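4.3 Budgeting for wrist cameras and consumable props

Equipment plans for small manipulation laboratories tend to be written around the arm. In the plan prepared for the Flillholm site, the arm and its controller were priced first, and all remaining items were grouped under a single heading called "accessories." Our review of the site's purchase records shows that this heading was the least accurate part of the plan. It was also the part that caused the most delay, as each unplanned item had to be approved on its own.

We therefore split the accessories heading into two lines. The first line covers sensing at the wrist: the camera, its mount, the cable run along the arm, and one full set of spares. The approved amount for this line was $3,559. Quotations were obtained from two suppliers, Saxena and Drastivent. The Saxena offer was lower in unit price but did not include mounts, which the site would have had to make in its own workshop. The Drastivent offer included mounts and a replacement cable for each camera. Once workshop hours were charged at the site's internal rate, the Drastivent offer was the cheaper of the two, and it was accepted in January.

The second line covers props, meaning the containers, lids and bins that the arm handles during trials. Props are low in cost and are often bought by staff as needed. The Flillholm records list 157 separate prop purchases with a combined value of $782. The amount is small next to the cost of the arm. The staff time spent on receipts and approvals was not, and Quintero and Seok (internal report, Donum program) recommend that props be bought in one order per budget period, with a fixed reserve for replacement.

Replacement is hard to plan for in advance. No rule was found in the records for when a worn prop should be retired. Some staff replaced a container at the first visible mark, while others kept the same container in use until it no longer closed. For trials that depend on camera images, the surface condition of a prop is part of the test condition and should be recorded with it. Figure 6 shows a container from the wrist camera's position. Scuffs and small white flecks are present on the orange lid, mostly near the center and toward its lower half, and the side wall carries pale scratches.
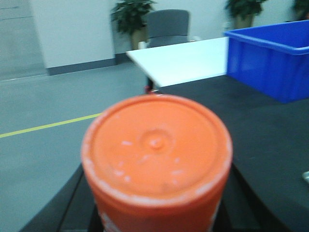
Source: Flillholm site, wrist camera. Photo: Seon-mi Seok / Donum program.

Figure 6. Wrist camera view of an orange container on a black table, with a blue bin at the upper right.

The view in Figure 6 also bears on the choice of camera. The lid fills much of the lower center of the image, and the furniture and plants behind it are softer than the lid itself. A buyer comparing cameras on resolution alone would miss this. We advise that any request for quotation state the working distance at which the object must be sharp, and that suppliers be asked to provide a sample image taken at that distance.

Two further items should be entered in the plan from the start. Work surfaces are commonly treated as furniture and charged to the building budget, although their finish affects the camera image through reflected light. Storage for props should be charged to the same line as the props. At Flillholm both items were moved to the equipment budget at the request of Zoila Quintero, and the change is reflected in the revised totals in Section 4.4.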